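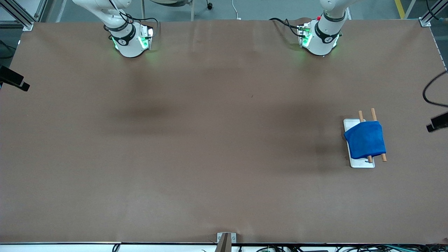 Two-arm station with tray, blue cloth and two wooden sticks.

Mustemico Two-Arm Cloth Handling Station
Research equipment from Dikico

The Mustemico station is a tabletop platform for laboratories that study how robots handle cloth and other soft materials. It was developed alongside the Deller method, a way of training two arms together from recorded demonstrations, and it is supplied with the software needed to repeat that work.

Research background

Cloth is difficult for robots because its shape changes each time it is touched. Many earlier methods train each arm on its own and join the two motions afterward. The Deller method trains one policy for both arms and gives it the overhead view and the wrist views at every step.

In our main study, the policy was trained on 500 demonstrations and then tested in 164 trials with new starting positions of the cloth. The wrist views mattered most during grasping. When they were removed, the policy often closed the gripper beside a fold and continued as if it held the fabric. Performance on flat, well-spread cloth changed very little.

The study also found a clear limit. Thick towels folded over themselves remain harder than thin ones, and the policy still confuses an inner fold with an outer hem. Work on this point continues in the Eide project, and updated model files will be offered to current owners in May.

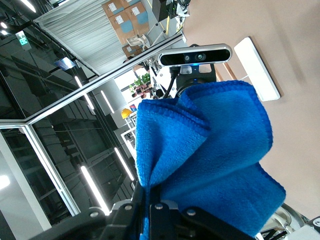 Wrist view of a blue microfiber towel held in the gripper.

What the station includes

Two robot arms with grippers
Wrist cameras and one overhead camera
Table frame with a plain work surface
Recording software for paired demonstrations
Trained model files from the main study

Setup and use

The station should be placed on a level floor with free access on all sides. Cameras are calibrated at installation and again whenever a mount has been moved. A plain, matte table covering is recommended - patterned coverings were not part of the training data. Room lighting may vary, as the demonstrations were recorded under several lighting conditions.

Operators need 2 days of training before recording their own demonstrations. The training covers safe stopping, paired control of the arms and review of recorded data.

Ordering

Stations are built to order for universities and research institutes. The warranty period is 3 years and covers the arms, cameras and frame. Gripper pads are treated as wear parts and are ordered separately. Requests for a quotation should state the intended materials and the available floor space.

Page revised November 2024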